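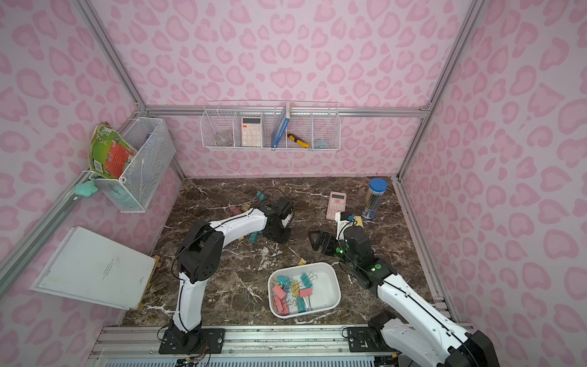
Small parts sorting is the job I'd hand to a machine first, and I still can't say it's ready. I run the packing bench at Talton and we put up office supply kits, 300 on a busy day in November. Loose binder clips go in a tray, then into the kits. Two arms over one white tray is a sensible layout for that, and the clips out on the table are the same pink, teal and yellow mix we get. Has anyone here priced a setup like it against a person?
Tamunoemi Jibrin

zemberg88 wrote:
I looked at it for our shop. The arms weren't the problem. Clips are. The wire handles flop whichever way they like and hook on each other, so you go for one and drag 2 more along. 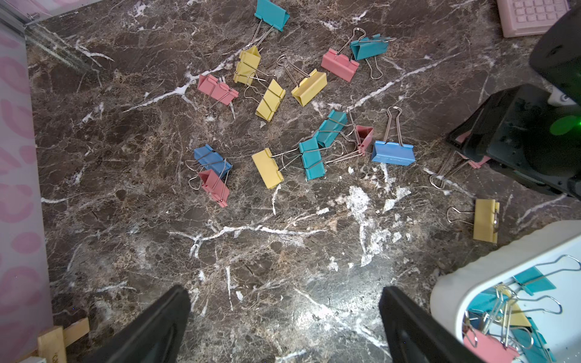

A kid can shake them apart in a second. Until an arm can do that I'd keep paying the kid.

Tamunoemi Jibrin wrote:
We don't shake them, we spread them out by hand. Same idea I guess.

Liudmyla Tkachuk wrote:
I disagree with zemberg88. You're judging it on speed. If it runs from 6 p.m. until we open, I don't care if it takes three tries per clip. My back cares who picks them up.

zemberg88 wrote:
Fine, but who is there at 3 a.m. when it jams? And a house is worse than a shop. Kitchen drawers, socks, toys. Nothing is ever in the same place.

Liudmyla Tkachuk wrote:
I'd take one that clears a desk and does nothing else. For the shop, I'd test these before signing anything:

1. Clips standing up or lying on their side, handles out, on a shiny surface.
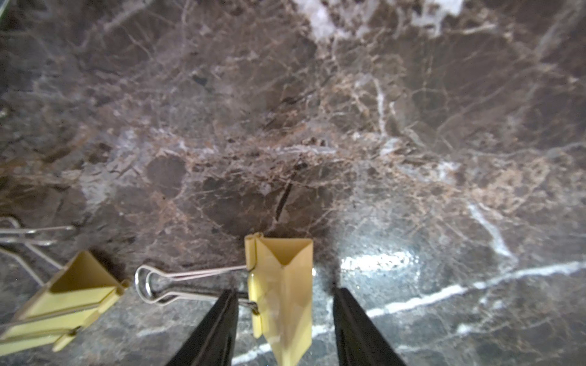

2. Two clips hooked together.
3. A full tray, left alone for a whole shift.

Tamunoemi Jibrin wrote:
Number 3 is the one I want to see. I'll ask the sales guy.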